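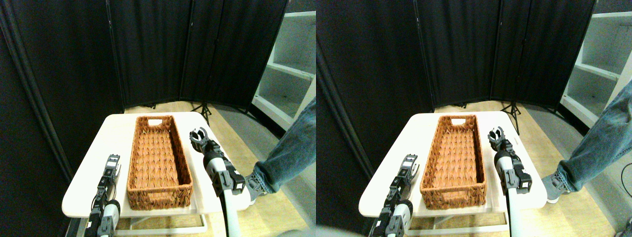
The basket, empty, on the folding table

Musty smell in a wicker basket that won't go away

Posted by Larasati Jugah, Aug 6, 2018

Hi all, first time posting on here so sorry if this goes in the wrong section. I have a long narrow wicker basket, the rectangular sort with a little oval handle hole in the end, and it smells like my grandmother's basement. I got it from my uncle Slamet when he cleared out his garage, along with a box of jar lids I didn't want either. It's a nice basket and I'd like to use it for bread rolls when we have people over in September, but right now I wouldn't put a sock in it.

So far I've tried leaving it outside for two afternoons, and I've tried a dryer sheet, which made it smell like a basement with a dryer sheet in it. I can't see any mold. The weave is pretty tight on the bottom though, so who knows what's down in there. My sister says soak it in the tub with bleach, my neighbor says never get wicker wet at all, and I'm stuck in the middle with a stinky basket. Also is it okay for food afterward if I put a cloth in? It has some kind of orangey brown finish and I don't know if that's stain or just how it came.

Wanda Wróbel

Your sister and your neighbor are both half right! You can get wicker wet, you just don't want to leave it sitting in water, and I'd skip the bleach completely. I did a whole picnic hamper with bleach once and it came out blotchy and the ends of the reeds went brittle and started snapping off on my sweaters.

What I do now is vacuum it first with the brush attachment, inside and out and especially in the corners. Then I mix white vinegar and warm water half and half, dip an old toothbrush in it, shake most of it off and scrub along the weave. Go with the strands, or you'll rough them up. Wipe it down with a damp cloth, then a dry one, and stand it up on one end in front of a fan -- overnight at least, and longer if it's humid where you are. It'll smell like salad for a day or so and then that goes away.

If it's still musty after that, put it in a big trash bag with an open box of baking soda, tie it shut and forget about it for a week. I've had to do that step twice on really bad ones.

About the finish, try the damp cloth somewhere on the underside before you do anything else. If color comes off on the cloth I'd be careful with the vinegar, and I'd keep food out of it. If nothing comes off, a thick cloth napkin under the rolls is what I'd do, and I'd wash the napkin every time.

Kwan-ho Hsu

just buy a new one, they're cheap. garage smell never comes out

Saodah Pasaribu

I wouldn't give up on it yet. Wanda's way is pretty close to mine except I use sunshine in place of the fan, a few hours on each side, and I bring it in before the evening damp. Maybe that's where your afternoons outside went wrong? If it was still out there at dusk it could've soaked everything right back up. Don't leave it baking for days either, it'll fade on one side.

One more thing, check that there isn't a liner or felt or anything glued to the underside. I fought with a basket for nearly a month and the smell was all in the felt feet. Pulled those off with a butter knife and it was fine by the weekend.

Larasati Jugah

Thank you both (and Kwan-ho, ha, that's what my husband said). No felt that I can find. I rubbed the bottom with a wet rag and it came up a bit gray but no orange, so I'm doing the vinegar tomorrow morning and then the fan. Will report back if I remember my password.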